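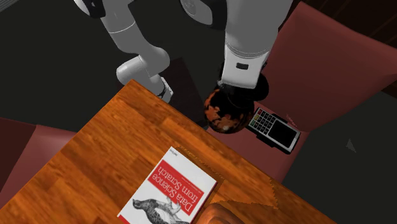
7.4 夹爪在台面后缘处保护停止(故障码 F-351)

适用范围:Fluver 桌面单臂工作站及其配套仿真环境,控制软件 Durnance 1.28 及以上版本。真机与仿真中的处理顺序相同,仅在仿真中有效的步骤以“(仿真)”标出。

7.4.1 故障现象

机械臂在球形物体上方下降或闭合夹爪时停止,示教界面弹出 F-351,状态栏由“运行”变为“保护停止”。夹爪保持停止瞬间的开度,关节抱闸闭合。故障多出现在目标靠近桌子后缘、后方又有椅子的布局中。此时夹爪与物体顶部可能已经接触,也可能仍有间隙,仅凭俯视画面无法区分,须读取夹爪力值后再判断。

注意:F-351 与 F-127(关节跟随误差超限)的弹窗外观相近。处理前请核对故障码。F-127 按 7.2 节处理,不得套用本节步骤。

7.4.2 可能原因

(1)目标位姿落在台面碰撞体边界之外。物体中心越过后缘后,规划器仍按台面高度计算支撑面,下降终点随之出错。

(2)椅子座面或靠背未登记为障碍物,或登记后椅子被移动。软垫类家具的外形尺寸应取未受压时的数值。

(3)夹爪闭合力阈值过低。表面带斑纹的深色球体在深度图中容易缺失部分点云,抓取点因此偏向顶部,手指沿球面滑动时力值短时升高,触发保护。

(4)桌面或椅面上有未登记的杂物,如书籍、刷卡终端。此类物品高度小,常被当作台面的一部分滤除。

(5)(仿真)台面的显示网格与碰撞网格不一致。边缘处木纹贴图呈锯齿状属于显示问题,不能据此判断碰撞体是否正确,须按 7.4.4 第 5 步检查。

7.4.3 安全要求

警告:保护停止不等于断电。抱闸释放后机械臂可能因自重下沉。进入工作区之前必须按下急停按钮,并确认示教界面显示“急停有效”。

警告:不得用手从夹爪下方抽取物体。夹爪在复位时会先执行一次短行程张开,手指夹在夹爪与台面后缘之间可造成挤压伤。

警告:机械臂工作期间,工作区内的椅子不得坐人。座位位于臂展范围内时,应将椅子移出,或在安全配置中设置禁入区并锁定。

小心:书籍、纸张、支付终端等物品应在开机前清出台面和椅面。仿真中为测试而保留的物品须逐一登记,登记方法见 5.3 节。

7.4.4 处理步骤

1. 按下急停按钮。记录故障码、时间戳和夹爪当前开度,不要关闭弹窗。

2. 打开“诊断 > 末端 > 力值”,读取停止瞬间的法向力。读数为零或仅有噪声时,视为未接触,转到第 4 步。读数明显高于噪声时,视为已接触,继续第 3 步。

3. 在物体下方放置缓冲垫,人员退出工作区。释放急停,选择“手动 > 夹爪 > 慢速张开”。张开后再次按下急停,取走物体,检查指垫有无破损和移位。
注:缓冲垫应同时覆盖桌子后缘与座面之间的空隙。物体从该处滚落时,多数情况下会落到座面上,但不能以此代替缓冲垫。
(仿真)本步改为执行“场景 > 解除抓取约束”。

4. 人员退出工作区,释放急停。选择“手动 > 直角坐标”,将速度限制在最低档,沿工具坐标系 Z 轴负方向退回,直至夹爪高于椅背顶端。不得使用“返回原点”。该指令按关节空间插补,肘部可能扫过椅背。

5. 打开“场景 > 显示碰撞体”,检查以下内容:
 台面碰撞体的后缘与台面实际后缘是否重合;
 每把椅子的座面与靠背是否均有碰撞体,被桌面遮挡一部分的椅子也要检查;
 台面和座面上的小件物品是否已登记。
 有不一致时,在“场景 > 编辑”中修正,保存为新版本,不要覆盖原文件。

6. 重新标定目标位姿。目标中心到台面后缘的水平距离不得小于物体半径加 11 mm。不满足时,将物体向台面内侧移动,不要通过缩小安全余量来通过检查。

7. 检查闭合力阈值。球形刚性物体使用预设“球体-标准”。修改过预设的,先恢复出厂值,再进行下一步。

8. 清除故障:“诊断 > 故障 > 确认”,随后以低速空载运行原程序一次。空载运行时夹爪不闭合,下降终点抬高一个物体高度。

9. 空载运行无报警后,放回物体,以低速运行一次,再恢复正常速度。

7.4.5 再次出现 F-351 时

同一目标连续两次报警,应停止使用该程序并导出日志。路径为“诊断 > 日志 > 导出”,日志缓冲区最多保存 1,282 条事件,超出后从最早一条开始覆盖,因此导出之前不要反复试运行。

随日志一并提交下列资料:
 场景文件及其版本号;
 报警时的俯视截图,须包含夹爪、物体和台面后缘;
 夹爪力值曲线;
 安全配置的校验码。

资料发送至 Drummond 技术支持,主题栏注明“F-351”和设备序列号。未收到书面答复之前,不得调高保护停止的力阈值。该参数受密码保护,仅限安全负责人修改,修改后须重新进行 3.6 节的验收试验。

7.4.6 已知问题

在 Prakthorpe 场景包的早期版本中,桌子碰撞体的后缘比显示网格长出一小段。规划器把台面以外的位置当作有支撑,夹爪下降至后缘时与椅子座面的碰撞体发生干涉,报出 F-351。该问题由 Suha Khalaf 在回归测试中复现,已在新版场景包中修正。仍使用旧版的用户可手动缩短台面碰撞体,使其与显示网格对齐,然后从第 5 步重新执行。

另一问题尚未修正:将椅子复制到场景中时,副本只继承靠背碰撞体,座面碰撞体丢失。复制后须手动添加座面碰撞体。

本节修订:11/9/25,Vilmos Pálfi。修订内容为增加第 4 步中禁止使用“返回原点”的规定,并更新 7.4.6。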